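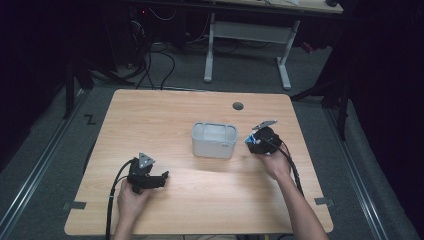 **Figure 3.** A small open container on one of the wooden tables used in the study.

### 4.2 Where small containers end up

Households are surprisingly loyal to their small containers, and we came to feel, after many months with the Trelten survey, that these modest objects deserve more room in the literature on home storage than they usually get. Of the 2,000 survey forms we mailed out, 1,863 came back complete, and a good many of them had extra notes squeezed into the margins (we read every one with pleasure). People wrote to us about the tub that holds the batteries, the tub that used to hold the batteries, and the tub that nobody in the family is allowed to move. The sort of piece they had in mind is close to the one in Figure 3 – white, translucent and rectangular, with rounded corners, an open top and handle slots cut into the rim at the short ends. Walls of this kind give a hint of what is inside without quite showing it, and our respondents were divided on whether they liked that.

The open top matters more than we expected when we began. In the Brusmont homes, 860 respondents told us that they had given up on lids for anything they reach for daily, and several described in loving detail the drawer where the lids now live. A container without a lid invites a person to drop something in while passing by, and it also invites the slow pileup of coins, rubber bands and stray keys that Harms households called "the sediment." We have kept their word for it in the rest of this paper.

Placement was a gentler question, and the answers wandered. Many people keep a container out on the table through August, when the children are home, and put it back on a shelf once school starts. We return to these seasonal habits in Section 5, together with the handle slots, which drew more comments than any other feature on the form.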